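5장. 마우스 야간 활동 기록 장치의 설치와 첫 측정

이 장은 Prandia 기록 장치를 사육 케이지에 설치하고, 첫 번째 야간 측정을 시작하는 순서를 설명합니다. 4장에서 설명한 펌웨어 확인이 끝난 장치만 사용하여 주십시오. 펌웨어 확인을 하지 않은 장치도 전원은 들어오지만, 저장된 파일을 Fadness 분석 프로그램에서 열 수 없습니다.

5.1 준비하는 것

Prandia 본체 1대
Kurano 적외선 센서 바 2개 (송신 쪽은 흰색 표시, 수신 쪽은 회색 표시)
센서 케이블 2개
Gasser 케이지 랙용 고정 클립 4개
메모리 카드
70% 에탄올과 보풀이 없는 천
동물실험 계획서의 승인 번호 (입력 화면에서 필요합니다)

주의: 고정 클립은 Gasser 랙의 선반 두께에 맞추어 만들어졌습니다. 다른 회사의 랙에서는 클립이 조금씩 내려갈 수 있고, 그 경우 밤 동안에 센서 높이가 변합니다. 다른 랙을 사용하시는 분은 부록 B의 받침대 도면을 먼저 보아 주십시오.

5.2 센서 바의 설치

1. 랙에서 케이지를 꺼내어 작업대 위에 놓습니다. 동물은 케이지 안에 그대로 두어도 됩니다. 다만 출산 후 얼마 되지 않은 어미가 있는 케이지는 이 작업을 하지 마십시오.

2. 센서 바의 투명한 창을 에탄올을 묻힌 천으로 닦고, 완전히 마를 때까지 기다립니다. 창에 에탄올을 직접 뿌리면 안쪽으로 스며들 수 있습니다.

3. 선반의 왼쪽에 클립 두 개, 오른쪽에 클립 두 개를 끼웁니다. 딸깍 하는 소리가 날 때까지 누릅니다.

4. 흰색 표시가 있는 센서 바를 왼쪽에, 회색 표시가 있는 센서 바를 오른쪽에 겁니다. 반대로 걸어도 측정은 되지만, 이동 방향의 좌우가 바뀌어 기록됩니다.

5. 센서 바의 높이를 맞춥니다. 깔짚의 윗면보다 조금 위, 동물의 몸통 중간 정도의 높이가 좋습니다. 깔짚을 교체한 직후에는 윗면이 높으므로, 동물이 깔짚을 밟아 다진 다음 날에 높이를 다시 확인하십시오.

6. 케이지를 랙에 되돌립니다. 케이지의 벽이 센서 바에 닿지 않아야 합니다.

참고: 둥지 재료가 광선의 길에 있으면 그 채널은 계속 "차단" 상태로 표시됩니다. 동물에게서 둥지를 빼앗지 마시고, 둥지가 있는 쪽의 채널을 5.4의 방법으로 제외하여 주십시오. 둥지를 치우면 첫날 밤의 활동량이 평소와 달라집니다.

5.3 본체의 연결과 설정

1. 본체의 전원이 꺼져 있는 것을 확인한 후, 케이블을 A단자와 B단자에 연결합니다. A단자는 송신 쪽, B단자는 수신 쪽입니다.

2. 메모리 카드를 넣고 전원 버튼을 길게 누릅니다. 시작 화면이 나온 다음에 버튼에서 손을 떼십시오.

3. 언어를 선택하고, 현재 시각을 입력합니다. 서머타임이 있는 나라의 공동 연구자와 데이터를 나누는 경우에는 양쪽에서 같은 기준 시각을 사용하기로 미리 정하여 주십시오. 나중에 파일의 시각을 고치는 기능은 없습니다.

4. "명암 주기" 메뉴에서 사육실의 점등 시각과 소등 시각을 입력합니다. 장치는 조명을 제어하지 않습니다. 여기에 입력한 값은 그래프의 배경색과 일별 합계의 계산에만 사용됩니다.

5. "표본 간격" 메뉴에서 숫자를 선택합니다. 단위는 밀리초입니다. 공장 출하 값은 200입니다. 장기간의 일주기 연구에서는 2000으로 충분하고, 약물 투여 직후의 짧은 반응을 보려고 하면 200을 그대로 사용하십시오. 400은 그 중간의 용도입니다.

주의: 한 실험의 도중에 표본 간격을 바꾸지 마십시오. 장치는 이것을 막지 않지만, 바꾸기 전과 후의 활동량은 서로 비교할 수 없습니다. 대조군과 실험군의 장치도 반드시 같은 값으로 하여야 합니다.

6. 승인 번호, 케이지 번호, 계통 이름을 입력합니다. 한글 입력은 지원하지 않으므로 영문과 숫자로 적어 주십시오.

5.4 채널의 점검

1. "점검" 화면을 엽니다. 각 채널이 작은 네모로 표시됩니다. 초록색은 광선이 통과하고 있는 상태, 노란색은 차단된 상태, 빨간색은 신호가 약한 상태입니다.

2. 잠시 동안 화면을 지켜봅니다. 동물이 움직이면 초록색과 노란색이 번갈아 나타나야 정상입니다.

3. 계속 노란색인 채널은 네모를 두 번 눌러서 제외합니다. 제외한 채널은 회색이 되고, 그 번호가 파일의 머리 부분에 기록됩니다.

4. 빨간색 채널이 있으면 창의 오염, 케이지 벽의 긁힘, 센서 바의 기울어짐을 순서대로 확인하십시오. 오래 사용한 케이지는 세척과 멸균을 거듭하면서 벽이 뿌옇게 됩니다. 이 경우에는 새 케이지로 바꾸는 것이 가장 빠릅니다.
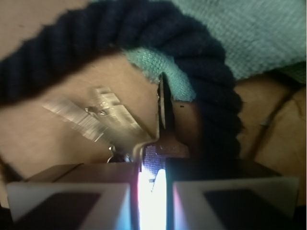
5. 모든 채널의 확인이 끝나면 "저장"을 누릅니다. 저장하지 않고 화면을 닫으면 제외한 채널이 원래대로 돌아갑니다.

5.5 첫 번째 야간 측정

첫 번째 밤의 데이터는 동물이 장치에 익숙해지는 동안의 것이므로, 분석에는 넣지 않을 것을 권합니다. 그러나 기록은 해 두십시오. 나중에 이상한 값이 나왔을 때에 원인을 찾는 자료가 됩니다.

1. 소등 시각보다 한 시간 이상 일찍 "기록 시작"을 누릅니다.

2. 본체 앞면의 램프가 천천히 깜박이는 것을 확인합니다. 빠르게 깜박이면 메모리 카드에 쓸 수 없는 상태입니다. 카드의 잠금 스위치를 보아 주십시오.

3. 화면 밝기를 "소등"으로 합니다. 화면의 빛은 약하지만, 암기의 동물에게는 영향을 줄 수 있습니다. 앞면의 램프도 같은 메뉴에서 끌 수 있습니다.

4. 다음 날 점등 후에 "일시 정지"를 누르고 카드를 뺍니다. 정지하지 않고 카드를 빼면 마지막 파일이 손상됩니다.

5. Fadness 프로그램에서 파일을 열고, 결측 구간이 없는지 확인합니다. 결측 구간은 그래프에 빗금으로 표시됩니다.

참고: 파일 한 개에는 최대 2000개의 구간이 저장됩니다. 이 수를 넘으면 장치가 자동으로 다음 파일을 만듭니다. 파일 이름의 끝에 붙는 번호는 고치지 마십시오. 프로그램은 이 번호를 보고 파일을 이어 붙입니다.

5.6 자주 생기는 문제

전원은 들어오지만 모든 채널이 빨간색입니다.
A단자와 B단자의 케이블이 서로 바뀌어 있을 가능성이 높습니다. 전원을 끄고 다시 연결하십시오.

낮 동안의 활동량이 밤보다 많게 나옵니다.
점등 시각과 소등 시각을 반대로 입력하지 않았는지 먼저 확인하십시오. 입력이 맞으면 사육실의 조명 타이머를 확인합니다. 정전이 있은 후에 타이머가 어긋나는 일이 있습니다.

이웃 케이지의 움직임이 함께 기록되는 것 같습니다.
같은 선반에 장치를 두 대 이상 놓은 경우, 적외선이 서로 간섭할 수 있습니다. 본체의 "발광 순서" 메뉴에서 각 장치에 다른 번호를 정하여 주십시오. 번호를 바꾼 후에는 5.4의 점검을 처음부터 다시 합니다.

두 마리 이상을 함께 사육하는 케이지에서도 사용할 수 있습니까?
사용할 수 있습니다. 다만 기록되는 값은 케이지 전체의 활동량이고, 개체를 구별하지 못합니다. 개체별 기록이 필요한 실험은 6장의 단독 사육 설정을 참조하여 주십시오.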